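Flutow folding and packing guide to be free for Kemeys households from September

Bultley Home Storage will release the Flutow guide to folding, sorting and packing household goods in September. Printed copies will be free to households in Kemeys and can be picked up from the Bultley showroom or the Skurlow library. A large-print edition will be ready at the same time.

The guide grew out of a trial run over autumn, in which 351 households were sent a short draft and asked to use it on one cupboard of their choice. Most picked the linen cupboard. The finished version opens with towels for that reason, and the towel section is now the longest in the booklet.

Flutow asks readers to lay the towel flat on a smooth, hard surface and bring the top edge down in a narrow band before making any other fold. Ribbed and waffle weaves are treated separately from plush bath towels. A ribbed cloth is usually thinner and its lines give the eye something to follow, so the guide suggests learning on one of these and moving on to bath sheets later.

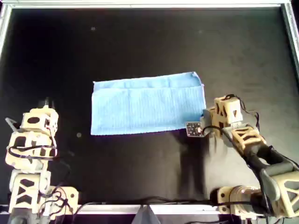 Light blue ribbed towel, laid flat with the top edge folded over.

"We had a lot of letters about fitted sheets, and there are two pages on those," said Ermira Grgić, managing director of Bultley Home Storage. "But towels are what people handle every day. If the stack leans, the whole shelf goes. We spent more time on that first fold than on anything else in the booklet, and we rewrote it four times."

The second half deals with shelves and boxes. Readers are asked to sort printed things such as books, game boxes and film cases by height first and by subject second, and to keep thin flat items (cards, inserts, loose booklets) with whatever they belong to. Packing for a move has its own chapter — it covers carton sizes, what to put at the bottom, and how to label a carton on two sides so it can be read when stacked. Small print is no use on a label, the guide says, and neither is pencil. 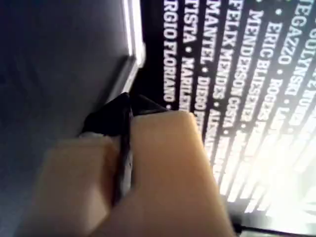

Nerys Mostyn, of Kemeys, wrote to Bultley during the trial that she had always packed her books flat and her linen upright and would now be doing it the other way round, although she still thinks the chapter on cartons is too strict about tape. She also asked for a page on doona covers. That page has been added.

Other changes made after the trial include a plainer index, a spiral binding so the booklet stays open on a bench, and the removal of a section on scented drawer liners. The drawings have been redone at a larger size. Each fold is now shown from the side of the person doing it, as several households had found the earlier drawings upside down for their purposes.
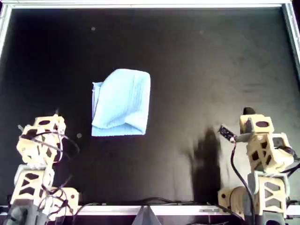 The towel section also includes advice on fixing a fold without starting over. A soft crease can be smoothed out by hand from the centre. If the lower edge has tucked itself under, lift the cloth by both corners, let it drop and lay it down again. Puffy corners are best left until the last fold, when they can be pressed flat with the palm.

Bultley will print 898 copies in the first run. Almost 10 per cent of these will be held back for schools and community groups, which should write to the Skurlow office before the end of August. Households outside Kemeys can buy the guide at cost from the showroom counter.

Eluned Nicholas and Alun Llewellyn will give a free folding session at the Skurlow library in the month of release, starting at 10 am. Bring a towel of your own. Bookings are not needed, but seating is limited and latecomers may have to stand.

Media contact: Efa Lewis, Bultley Home Storage, Skurlow office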